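The Lill Family Planner from Serkico

In the shop since July. Wall planner and desk book, sold together or apart.

If you read my Sunday-ish catch-up posts you'll know I've been going on about this planner for ages, so it's nice to finally have a proper page for it! I started writing down our weeks when my youngest began nursery, first on the backs of envelopes, then in a string of diaries I gave up on by the spring, and the Lill is the first one I've stuck with from one school holiday right through to the next. I liked it so much that I asked Serkico if I could stock it, and they said yes (slightly to my surprise, as I run this shop from the spare room in Bredville).

So what do you get? The wall planner shows one month at a time, with a column for each person and a wide one at the end for the things that belong to everybody -- bin collections, birthdays, the dreaded non-uniform day. The desk book goes with it and covers a week to a view. Mine lives next to the kettle. I fill in the wall on the last evening of the month and then copy the bits that matter into the book as each week comes along, which sounds like double work but takes me less time than a cup of tea.

The paper is good and thick. I use a gel pen and it doesn't come through, though a proper felt tip will if you lean on it. The wall sheets tear off cleanly along the top and I've kept all of ours in a folder, because the children's handwriting creeps in as the months go on and I can't bear to throw it out.
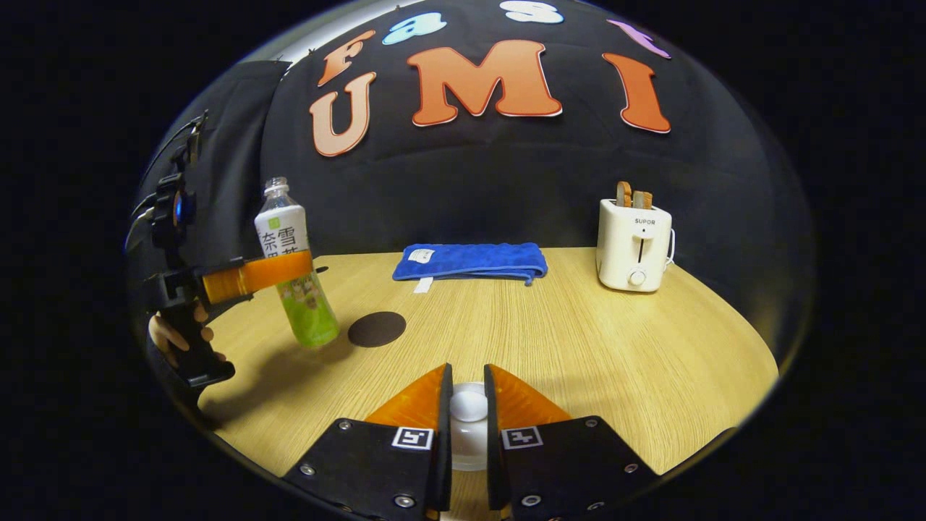

Piret Mets wrote to say that she'd bought the set for her household in Plutarthorpe and found the columns a bit narrow once music lessons and swimming had both gone in on the same day. She now writes the lessons in initials, and wondered if Serkico might do a wider version. I passed that on, and they tell me a wider one is being looked at for next year. No promises, but I'd buy it too.

A few things people have asked me since it went up:

Does it start in January? It starts whenever you like. The months are blank, so you write the dates in yourself. I know that puts some people off, but it does mean you can begin in the middle of the school year and not waste half the pad.

How many people does it fit? There are 5 columns plus the shared one. We are four and the dog has the spare (vet, groomer, worming tablets).

Can I buy just the book? Yes, choose "desk book only" when you order. It's a different shape from most diaries, wider than it is tall, so have a look at your bag before you decide to carry it about. I tried it for a week and went back to leaving it in the kitchen.

Is there anywhere to write meals? A strip along the bottom of each week in the book. I use mine for shopping more than meals, if I'm truthful. Indrek Mockus plans his whole family's dinners in his and sent me a very smug email about it.

What about stickers? There are 521 of them in the pack! Small round ones in plain colours, and a sheet of little pictures for the dentist, the swimming pool, parties and so on. My two fought over the cake ones until I put the sheet on top of the wardrobe.

The bits you'll want to know before ordering

Wall planner: tear-off pad, undated, with a card backing and a hole for hanging.
Desk book: undated, week to a view, lies flat when open.
Stickers: 521, come with the full set only.
Spare wall pads: sold singly.
Made by: Serkico.

Serkico made 1,960 sets in this first run and I have 40 of them here, so I may be out for a little while when those go. If the button says "tell me when it's back", pop your email in and I'll send one note, no newsletters unless you ask for them.

I post from Bredville in a flat card envelope with a stiff board inside, and I allow 2 working days to get your parcel out of the door. If it turns up with a bent corner, send me a picture and I'll put another in the post. You can return anything you haven't written in. If you've written in it, well, it's yours -- but do tell me what went wrong, as I keep a list for Serkico and they do read it.

I'll be putting up my own July pages on the blog once I've covered over the doctor's appointments. Orders placed before 3 pm go in that afternoon's pile.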